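Ratih Saragih had carpal tunnel symptoms for four years before she agreed to a steroid injection. She runs the front office at Pillai, a hand and wrist clinic in Finville, so she had booked hundreds of them for other people.

"I kept telling myself the splint was enough," she said. "Then in September I started waking up with no feeling in three fingers, and I couldn't button a coat."

The injection goes in near the median nerve at the wrist, usually a corticosteroid mixed with a small amount of local anesthetic. Hers took a few minutes. The thumb side of her hand stayed numb for the afternoon, and the wrist was sore the next day. By the end of the week she was sleeping through the night.

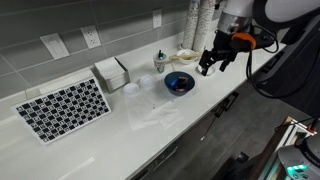
Saragih said patients ask her about the needle first and the price second. The clinic charges 899 dollars without insurance, a figure that covers the visit and the ultrasound guidance. She tells them to call their plan before they come in.

She still wears the splint to bed. Relief from an injection can fade after some months, and her doctor has talked with her about surgery if the numbness comes back.

"I'm 39, and I type all day," she said. "If I need the operation, I'll have it. Right now I can feel my fingers, and I'm going to leave it there for a while."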